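Tisska table-sort set: README

Maintained by Dalva Barros. Most of the recording by Hui-mei Lo and me. Last touched in February, when I fixed the folder names.

Read this before you download anything. The set is small, it comes from one household table, and I don't think it proves what people in our workshop hoped it would prove. I'm posting it because the raw material may still be useful to somebody, and because I'm tired of mailing it out in pieces.

What it is

1,053 short recordings of people moving food and food-sized objects around a table with hand-held grippers. Most involve a shallow striped tray: things go in, things come out, things get shifted from one end to the other. Some were done with a single gripper and some with a pair.

The original claim, made by me at a Sayegh open evening, was that a home builder could record a weekend's worth of this and get a decent sorting policy for a cheap arm. I no longer believe that. See Results.

Objects

Oranges, leafy greens, jujubes, small round brown things about the size of a nut, and beige chunks of various shapes. Labels in objects.csv are coarse on purpose. Our first label file had 37 classes and the two of us couldn't agree on half of them, so we merged until the arguing stopped. If you need fine classes you'll have to relabel.

The cloth

We left the patterned tablecloth on. Hui-mei's view was that real kitchens are messy to look at and a plain gray mat is cheating. My view was that we'd be training on a cloth covered with pictures of fruit. We were both right, and the set is harder for it. Early detectors fired on the printed cherries and grapes all the time, and the glossy finish doesn't help. 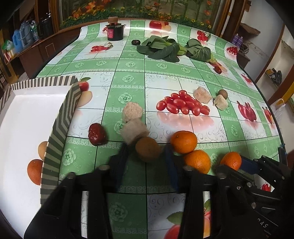
Oranges on the printed cloth, striped box at left.

If your model reports high confidence on this set, check what it's confident about before you celebrate. The script count_prints.py overlays detections so you can see which ones landed on the cloth. Run it first.

Layout of the download

raw/ has the recordings as they came off the devices.
trimmed/ has the same recordings with dead time removed from both ends.
labels/ has objects.csv and events.csv.
tools/ has the overlay script and a converter for Urkska, the arm controller I use at home. The converter is ugly and expects Python paths with no spaces in them.

Events are marked by hand: approach, close, lift, release. "Lift" means the object left the surface in the labeler's opinion. Please don't treat the timing as exact. I relabeled a batch a month later without looking at my first pass, and the disagreement was bad enough that I stopped using event times for training.

Two-handed recordings

These are the part I'd keep if I had to throw the rest away. Reaching over the tray with one gripper while the other waits is a thing people do without thinking, and it shows up in the motion as long stretches where one side barely moves. Naive trimming cuts those out and ruins the pairing.
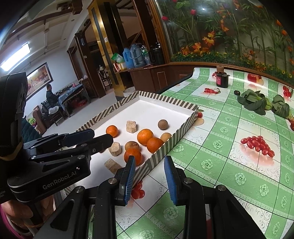 So trim both sides together or don't trim at all. Version 2 of the trimming script does this. Version 1 didn't, and if you got files from me by email you should assume they're broken and pull the new ones.

Occlusion is the other problem. Fingers and jaws hide whatever they're about to pick up, which is the moment you care about most. I tried interpolating object positions through the gap and got smooth, believable, wrong tracks. They aren't in the release.

Results, such as they are

I trained a small policy in Trostus and ran it on my bench arm. With oranges on a bare board it looked great, and that's the clip everybody has seen. With the cloth down it got worse. With the small brown objects it mostly pushed them around. I haven't published a success rate, as my test runs were few and I was choosing the starting positions, and I would not trust a rate from anyone else who worked that way either.

Known problems

One room, one cloth, very little change in lighting.
Corners of the view are dark in a lot of recordings. Crop if it bothers your model.
People can show up in the background. Don't post stills without checking them.
Oranges are overrepresented because they're easy to grab.
There are 4 recordings with a left and right stream swapped. They're listed in labels/swapped.txt and I've left them alone so old checksums still match.

Using it

Free for hobby and classroom work. Ask before anything commercial, and expect me to ask what you tested on. Corrections to the labels are welcome as a plain diff against objects.csv. Requests for a bigger version go to Hui-mei, who still thinks it's a good idea.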